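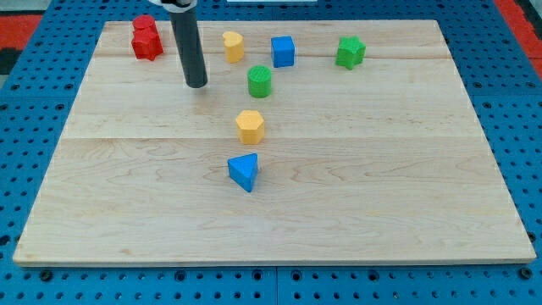 図2　青い天板に置いた木の板と、色つきの小さなプラスチックブロック。

## 4.2　集合場所で何が起きていたか

さて、ツアーの中身の話に入る前に、どうしても集合場所のことを書いておきたいんです。Kistthorpeの旧市街ガイドツアーを調べはじめたとき、私は完全に「語り」の研究をするつもりでした。ガイドが何をどの順番で話し、参加者がどこで笑うのか、そればかり考えていたわけです。ところが録音を聞き返してみると、出発前のやりとりがやたらと面白い（そして長い！）。予定時刻を過ぎても半分くらいの人がまだ切符の話をしている回もあって、ツアー本編より先にこちらを文字に起こしてしまいました。

今回とりあげるのは、4月に同行した徒歩ツアーです。定員は32人、料金は一人3,000円相当で、予約は運営会社Quarteyの窓口か、予約サイトGrumanoのどちらかで受けつけています。この2つの経路が、思った以上に参加者のふるまいを分けていました。窓口で買った人は、係の人から集合場所を口頭で教わっています。「噴水の裏、パン屋のほう」といった具合です。かたやGrumano経由の人が持っているのは、地図のピンだけ。ピンは広場の真ん中に立っているので、みなさん素直に真ん中で待ちます。ガイドは噴水の裏にいるのに、です。

私も初回は真ん中で待ちました。旗を持った人がいつまでも現れず、隣の夫婦と「日にちを間違えましたかね」と話しているうちに、噴水の向こうから拍手が聞こえてきて、あわてて走ったのを覚えています。調査者としてはなかなか情けない出だしですが、その夫婦とはそのあとずっと一緒に歩くことになり、休憩のたびに感想を聞かせてもらえました。

おもしろいのは、真ん中組がガイドに合流したあとも、しばらくひとかたまりのまま歩くことです。出発してから最初の橋を渡るあたりまで、窓口組は前、真ん中組は後ろ、という並びがほとんど崩れません。質問も前からばかり出ます。後ろの人たちは質問がないわけではなくて、お互いに聞きあっているんですね。「いまの塔、何年って言いました？」「さあ、橋と同じじゃないですか」と、こんな調子で、答えが合っているかどうかはあまり気にしていない様子でした。

Wimbridgeのほうのツアーも同じ会社の運営ですが、あちらは駅の改札前に集まるので、こうした分かれ方は目立ちませんでした。ただし電車が遅れると話は別です。私が同行したなかにも、出発を5分待ってもらった回がありました。その間にガイドが始めた「つなぎの小話」が、あとで本編の冒頭とまるごと重なってしまい、先に来ていた人たちが顔を見合わせていました。ガイド本人も途中で気づいたようで、早口になっていたのが録音にも残っています。

先行研究では、集合から出発までの時間は「ツアー外」として分析から落とされることが多いようです。気持ちはよくわかります。雑音だらけですし、誰が話しているのかも聞き取りにくい。でも私の手元の記録で見るかぎり、誰の隣を歩くか、誰に質問するかは、かなりの部分がこの時間に決まっていました。そこで以下では、ガイドの最初の挨拶ではなく、最初の参加者が広場に着いた時点を記録の始まりとして扱います。発話の区切り方は4.1節と同じです。真ん中組と窓口組の区別は、切符を見せてもらえた人についてだけつけ、確認できなかった人は「不明」のまま残しました。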